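I've been putting off writing up the workshop because I wasn't sure anyone outside the trade would care how a local newsroom practices for a flood. A couple of people have asked, so I'll go through it while my notes still make sense to me.

The background is short. I edit a small community news site that covers Vellska and the villages down the river from it. Two years ago the river came over the lower road in the middle of the night, and our coverage was bad. We had one post up by morning, it named the wrong bridge, and people were sharing it for hours after we fixed it. So when the regional press association announced a two-day workshop in Stustlow on reporting during emergencies, I signed up the same afternoon.

There were 12 of us. Most came from weekly papers and community radio, plus a few freelancers. The first morning was talks, and I'll skip most of that. The useful part was on sourcing. The trainer handed out a stack of messages of the kind that arrive in the first hour of a flood, and we had to sort them into what we could publish, what we could publish with attribution, and what we had to sit on. I was too generous with my first pile. I passed a message about a school being evacuated on the strength of two people saying it, and both of them had read it in the same group chat.

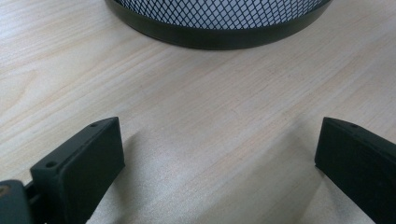 The rule I took home from that session is to ask every source how they know. It sounds basic, and I would have told you I already did it. Looking back through our flood posts, I did it maybe half the time. "My neighbor saw it" and "I'm standing next to it" were going into our copy in the same form.

After lunch we ran the drill. We worked in pairs, with a made-up flood in a made-up valley, and new information came in every few minutes for 45 minutes. Some of it contradicted what had come before. We had to keep a live page going the whole time. My partner and I agreed early on that one of us would write and the other would only check, and that held up until the last stretch, when we both started writing and neither of us was checking. Our worst mistake went out in that stretch. We reported a shelter as open when it was full.

The discussion afterward was mostly about corrections. Several people, me included, were in the habit of changing the text and moving on. The trainer wanted a line at the top saying what had changed and at what time, left there for as long as the page was live. I argued a little — on a phone screen, three of those lines push the actual news out of sight. We settled on the most recent correction at the top and the rest at the bottom, and I've put that in our house rules.

The second day was about power and phone service, meaning what you do when you have neither. I liked this day better. The radio people knew far more than the rest of us and did a lot of the talking. One station keeps a printed contact list taped inside a cupboard door and replaces it every August. We have a spreadsheet. If our connection goes down, we have nothing, and I wrote that in capital letters in my notebook.

We also got a printed copy of Draltent, the newsletter that goes out to association members, with a long piece on how the papers in Ghanem handled a chemical spill. I read it on the bus home and then again the next day.
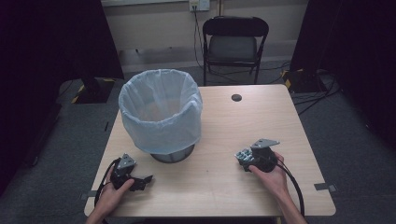 The Ghanem piece is worth finding if you can get hold of that issue. The papers there agreed to share a single list of road closures, kept by one desk and published by all of them. They were competitors and stayed competitors on everything else. The writer is frank that it nearly fell apart over whose name went at the bottom of the list.

I've started talking to the radio station upriver about doing the same thing for us. They're interested, but they want it in writing who updates the list at night, and I don't have an answer yet. We have one full-time person and that's me.

In the meantime I've done the cheap things. I printed 100 cards with our emergency number and the address of the live page, and I'm leaving them at the library and the two gas stations. The contact list is on paper now, in the office and in my car. The blank live page is already built, with the correction line in place, so it only needs a headline.

Still to do: a battery for the router, and a practice run with the freelancers before the fall rains. If you string for us, expect an email from me about it.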